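Journal > Conversations > Teaching by hand
Search this site Enter keywords

Noemi Crenshaw has spent most of the past year picking up chairs. She runs the demonstration work at Turex, a small company in Drusonham that teaches robots to do the tidying jobs in cafes and canteens, and when I spoke to her one afternoon in June she had just come off a two-hour session and was rubbing her forearms.

"It's physical work," she said. "People expect me to be at a keyboard. I do write code, but the code is no use without somebody moving furniture first."

The idea is simple enough. A person wears a camera at head height and a tracker on each wrist, and does the job in the ordinary way. The recording gives the position of both hands through the whole movement, along with what the person was looking at. That is then used to train a controller for a robot with two arms. Turex calls each recording a demonstration, and the chair task has 436 of them so far.

I asked why she didn't just drive the robot by remote control, as many groups do.

"We do that as well," she said. "Imad does most of it. But for chairs it was slow. You're sitting with a pair of handles, you can't feel the weight, and you end up moving like someone carrying soup. When you do it with your own hands you do it at your own speed, and you correct things without noticing."

Imad Yammine, who looks after the remote control rig, did not disagree. He said that a chair which takes Crenshaw a few seconds can take him up to 4 minutes through the handles, most of it spent getting the second gripper into place.
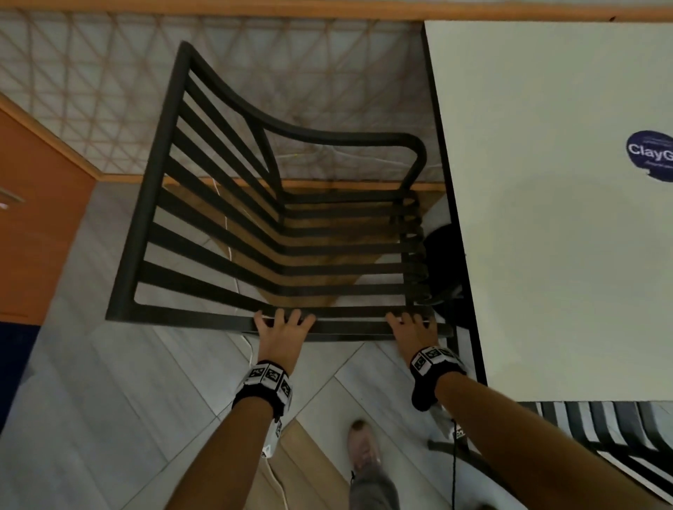 Chairs were Crenshaw's choice, and she had to argue for them. The rest of the team wanted cups. Her case was that a chair needs both hands at once, and that the two hands have to agree. When a slatted metal chair is upside down and both hands are on the same bar, fingers curled over the edge, any pull from one side is felt in the other. "The model has to learn that as one movement," she said. "If you train the left and the right separately, the chair twists." The patterned squares on the bands round the wrists are what the software looks for, and she has learned to keep them facing up where she can.

That last habit took some time. In the early recordings she turned her wrists over whenever it was comfortable, the markers went out of view, and the tracking had to guess. Maysoun Zoubi, who checks the data, threw out 125 demonstrations in the first batch for that reason.

"She was right to," Crenshaw said. "I was cross for a day."

Zoubi told me that lost markers are easy to find, as the hand jumps in the playback. The harder faults are the ones where everything tracks well but the person has done something a robot can't copy. "Noemi used to nudge chairs with her knee," she said. "It looks fine from the wrists. The chair just moves by itself."

There is now a short list of rules for anyone making recordings. No knees, no feet, no hips. Look at the thing you are about to grip before you grip it. If you drop something, stop the recording and start again. Cables get checked before each run, and again if you have turned round.

I asked whether the rules made the movements less natural, which would seem to defeat the purpose.

"A bit, yes," she said. "You get used to it. Lama came over from Drarnstead to do a week of recordings for us and by the second day she had stopped thinking about it. Her way of lifting is different from mine, and that's useful. I don't want a robot that lifts like me and falls over when the chair is somewhere else."

Lama Majali is shorter than Crenshaw and tends to take hold nearer the ends of a bar. Her recordings were mixed in with the others, and Crenshaw thinks the trained controller has become less fussy about where it grips, though she was careful to say that they have not tested it properly. The testing is done on a two-armed machine called Tannous, which stands in another building.

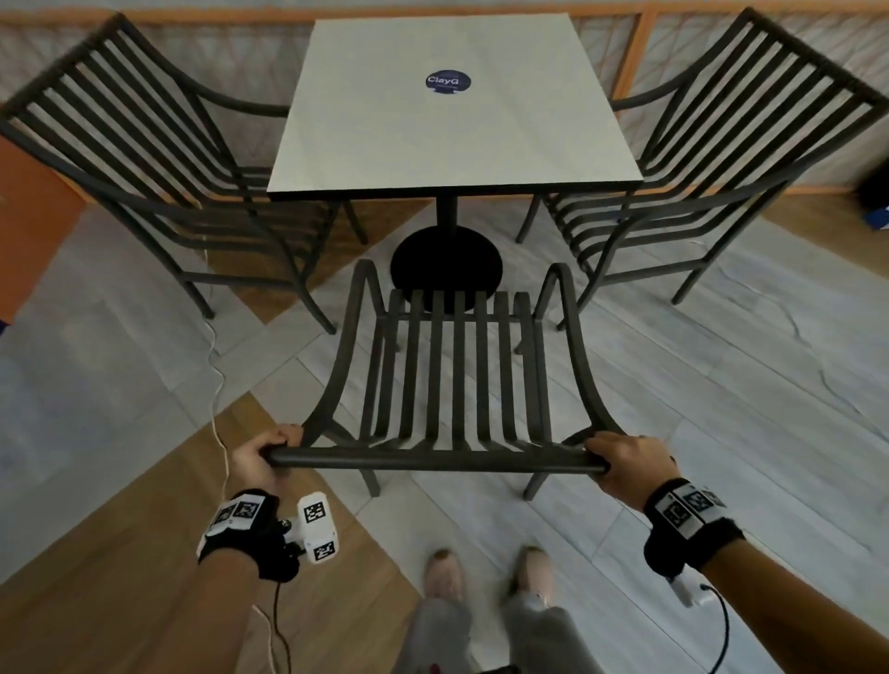

Both hands on the front bar of a chair, with the table beyond it.

What does Tannous do well at the moment? Crenshaw said it could pull out a chair and put it back if the chair started square to the table. At an angle it was less sure. Turning a chair over was still beyond it on most attempts, and she did not want to give me a figure.

Nuno Patrício, who works on the controller, is now trying to combine the two kinds of teaching. Hand recordings would supply the general shape of the movement, and a smaller set of remote control sessions would show the robot how its own grippers behave at the moment of contact. He expects to need far fewer of the second kind, but has only just begun.

Crenshaw's own plans are more modest. She wants lighter wrist units, and fewer cables. She would also like to start on stacking, if Zoubi agrees that the present set is clean enough to leave alone.

"And then cups," she said. "I did promise them cups."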